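Treven Lakeside Park to Open 101 New Touring Pitches and Nine Guest Cabins

Last updated: January 2019

TREVEN -- Custura Parks is delighted to share the plans for the new season at Treven Lakeside Park, the family-run campground on the north shore of Lake Mrema. When the gates open in June, returning guests will find a whole new touring field, nine cabins for people who would like to leave the tent at home, and a shower block that regulars have been asking about for as long as we can remember! 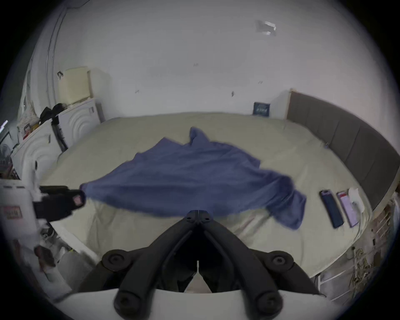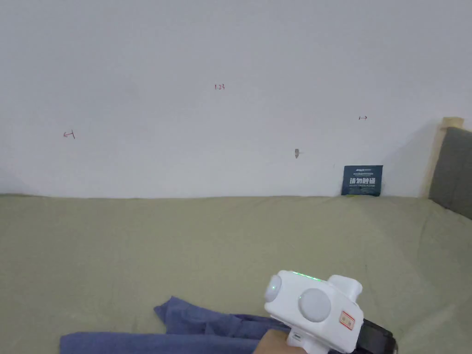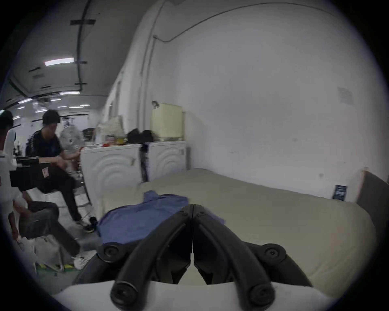
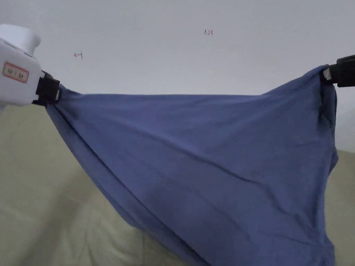

The new field has 101 pitches for motorhomes, travel trailers and tents, and it sits on the gentle slope between the old orchard and the water. Every pitch has an electric hookup, and the two rows closest to the service road have their own water and drain as well. The pitches are wider than those in the original field, so the longer rigs that used to have a tight squeeze by the boat shed can now pull straight in and pull straight out again.

"We walked that slope for years saying somebody ought to camp on it," said Odair Bragança, who owns Custura Parks with his family. "You wake up, you open the door and there's the lake. I'm already arguing with my kids over who gets the first night."

Tent campers have a corner of their own, down past the last of the apple trees, where cars are left at the top and gear goes down by handcart. It is grass all the way to the shore path and it stays dark at night, with only low lights along the walkway to the restrooms. Campfires are welcome in the raised fire pits (firewood is sold at the store, and we ask that guests not bring their own from home).

The nine cabins stand in a loose half circle behind the store. Each one sleeps four and comes with a small kitchen, a heater and a covered porch big enough for a table and muddy boots. One cabin has a ramp and a wider bathroom door, and it is a short, level walk from there to the parking area. Bed linens are included in the nightly rate, towels are not, and well-behaved dogs may stay in four of the cabins.

Then there is the shower block. It replaces the old green building next to the playground, which served the park faithfully and will not be missed on cold mornings. The new one has family rooms, a dish-washing area under cover, two washers and two dryers, and a drying room for wet suits and rain gear. Hot water is included in the pitch fee, so the coin boxes are gone.

Osvaldo Colombo, park manager, has spent the winter out on the site with the building crew and is especially happy about the trails. The Statela Loop, the footpath that starts behind the cabins, now joins up with the shore path, so walkers can go out through the woods and come home along the water without ever touching the road. "There's a bench at the high point where you can see both ends of the lake," Colombo said. "Bring a sandwich. Bring the binoculars too -- we had ospreys over the bay most of last summer."

Down at the dock, canoes and kayaks will be available by the hour or by the day, and guests with their own boats can use the small launch ramp free of charge. Life vests come in all sizes, including some very small ones. The swimming area keeps its place on the sandy side of the dock.

The store will keep longer hours this year and will carry the basics -- milk, bread, eggs, ice, propane, bug spray, and the cinnamon rolls that sell out before most campers are out of their sleeping bags. Coffee will be on from early morning.

Bookings for the new pitches and cabins are being taken now. Guests who stayed with us last year have first choice of their usual pitch in the original field until the end of the month, after which any open pitches go on general sale. Touring pitches can be booked for a single night except on holiday weekends, when there is a two-night minimum. Cabins have a two-night minimum all season.

To book, or to ask about group stays, call the park office on extension 536 or write to Custura Parks, P.O. Box 3182, Treven. Site maps and a full list of rates can be mailed out on request.

Press contact: Osvaldo Colombo, Treven Lakeside Park. Reporters who would like to walk the new field before opening are very welcome, and should bring boots.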